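3.2 Materials and layout

The display set used in the second part of the study was the one kept at Undcombe for small exhibitions. It consists of a printed insert, dark in ground color with white capital lettering, and a thin black rectangular frame with a clear cover. The insert is changed from one exhibition to the next; the frame is not. We were interested in the step between the two, when the insert is out of its place and has to be brought to the frame, turned, and set down without a crease. Display handbooks pass over this step in a line or so, and the Fledach guide, which the Undcombe staff follow for most other matters, leaves it out.

Three properties of the insert matter for what follows. The first is stiffness. A sheet that bends under its own weight will reach the frame with one edge ahead of the others, and the edge that arrives first tends to fix the position of the rest. The second is surface. Dark printed stock shows finger marks and fine scratches far more readily than pale stock, and under overhead lighting it also returns a reflection that can hide the lettering from a person standing to one side. The third is the orientation of the print. Lettering that reads sideways while the insert is being handled is harder to check for level than lettering that reads upright, and errors in squareness are often missed until the insert is seated.

The clear cover raises a related problem. Where the cover is a flexible film, it does not lie flat of its own accord. It takes a curve from the way it is held or stored, and this curve is passed on to any sheet placed against it. The reverse also happens — a curved insert will lift a film that was lying flat. We therefore treated film and insert as a pair and did not attempt to rate them separately.

All work was done against a plain, light surface, so that the dark edges of the frame and insert could be told apart from the ground. No other requirement was placed on the setting.

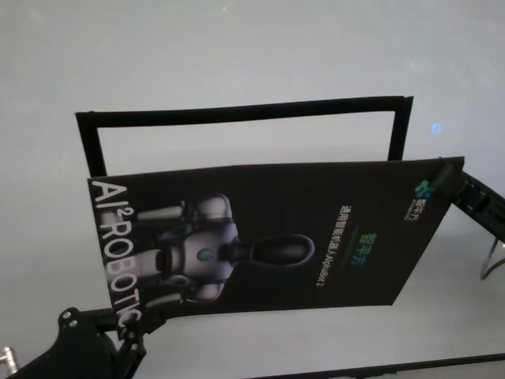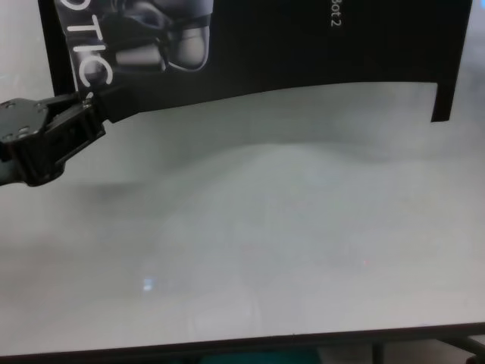
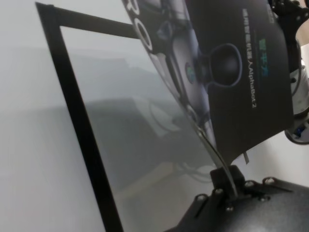
Figure 2. Black display material with white capital lettering.

On the matter of the curve, Raymonde McIntyre objected at the review stage that film and insert ought to have been rated apart, on the grounds that a film can be replaced at little cost while a printed insert often cannot, and that a single score for the pair tells the person ordering materials nothing about which of the two to change. We accept the point as it bears on purchasing. It bears less on handling, where the two are met together, and the ratings in Section 4 have been left as they were. A note on film weight has been added to the appendix in response.

A second remark in the same review concerned the lettering. McIntyre would have preferred a blank insert for at least one condition, so that the effect of sideways print on squareness could be separated from the effect of the dark ground. This was not done. A blank dark sheet gives the handler no reference other than its own edges, and we expect that squareness would suffer for that reason alone, but the present data cannot settle the question.

3.3 Scoring

Each seated insert was scored for squareness and for surface condition. Squareness was judged from the gap between the insert and the inner edge of the frame, taken at the 4 corners. Surface condition was judged by eye under a lamp placed to one side, with creases and scratches entered separately. Both scores were given by Océane Kennedy, who had no part in seating the inserts. Reflections on the clear cover were a nuisance at this stage, and where one fell across a corner the lamp was moved and the corner read again.

Inserts that were creased before seating were scored for squareness only. They were kept in the set because a creased insert is a common case in practice, and the Cloutier procedure, from which our scale is adapted, makes no provision for removing them.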